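Kalwood opens drop-off line for retired office desktops

February 8, 2022

Kalwood has started taking retired desktop computers at its Prekow depot under a new contract with Hurano, the regional waste operator. The line is rated at 4000 units a year. Until January, the same equipment went out with mixed metal scrap and was shredded whole.

Under the contract, each desktop is opened before it is sorted. Drives are removed first and logged by serial number. Memory and processors are tested if the board powers up, and boards that fail go to a copper and precious metal refiner. Steel cases are baled on site.

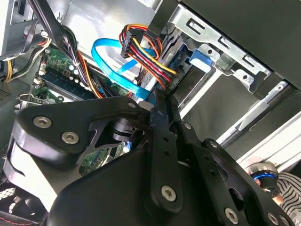

Fees and limits

Businesses may deliver up to 40 desktops per visit without an appointment. Larger loads, to a maximum of 300 units, must be booked through Hurano and arrive on pallets. There is no charge for complete machines. A handling fee applies to cases delivered without a board or power supply, as the recovered steel does not cover the cost of processing.

Monitors, printers and laptops are excluded for now. Laptops are held back until the depot has a fire-rated store for lithium batteries.

Power supplies are handled as a separate stream. In a typical office desktop the supply is a closed metal box next to the motherboard, with its ratings printed on a label on the housing. Units are removed with the housing shut, and sorted by the label. They are not opened at Prekow.
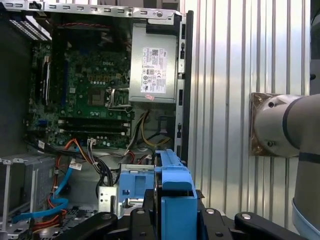

Data and reporting

Shi, the contractor responsible for drive erasure, will issue a certificate for each batch. Drives that cannot be erased are shredded. Kalwood has set a recovery target of 80 percent by weight for the first year and will publish results every quarter.

Related items
Hurano revises pallet rules for bulk loads
Prekow depot extends weekday hours
Battery storage: permit application filed
Scrap steel prices, January summary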